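Wednesday, bench notes, November

Bowl nesting again. Gwenllian wants a yes or no for Wistelau on whether the two-arm setup can put dishes away, so I'm writing down what I think before the Plidard people get hold of the numbers and round them up.

Task as agreed: three plastic bowls on the table, stack them, leave the stack upright. A four-year-old does this without being asked. We ran 17 attempts this morning with the policy Kamrul trained last week. 9 finished with a stack. Of those 9, I'd accept 7 in my own kitchen. The other two were stacked in the sense that one bowl was leaning in another.

What went wrong, mostly:
- finger comes down on the rim when it should straddle it, bowl skates off
- second arm waits for the first for no reason I can find in the log
- lets go too high, bowl bounces and tips

Kamrul says the rim problem is calibration and he'll redo the right wrist tomorrow. Maybe. He said the same at Irkemness and we redid it twice there. My own guess is that it has learned where bowls usually sit and isn't looking very hard. When I slid one bowl a hand's width back it reached for the old spot.

Also the cardboard. It's kind to the fingers and doesn't shine, and I've never met a kitchen counter like it. Want a run on bare steel and one on a wet drainer before anyone says "dishes" in a report.
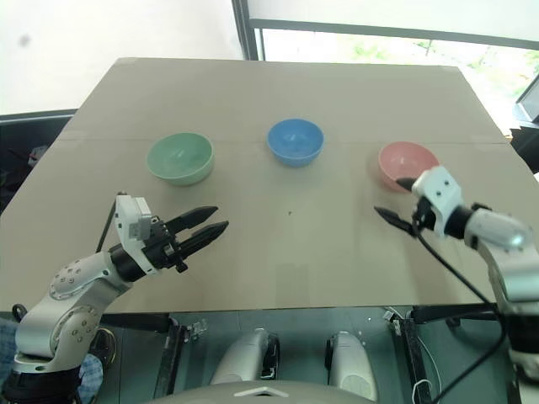

Timing: the good runs are slow. I stacked the same bowls by hand while the arms were still homing, then unstacked them and went to get coffee. Gwenllian says speed comes later. It was coming later in the Karunaratne trial too.

Answer for Wistelau, draft: not yet, and I wouldn't put a month on it.

To do: mark bowl positions with tape and shift them between runs. Keep the failed runs this time, Kamrul. Ask for bowls that aren't all different colors, I want to know if it's leaning on that.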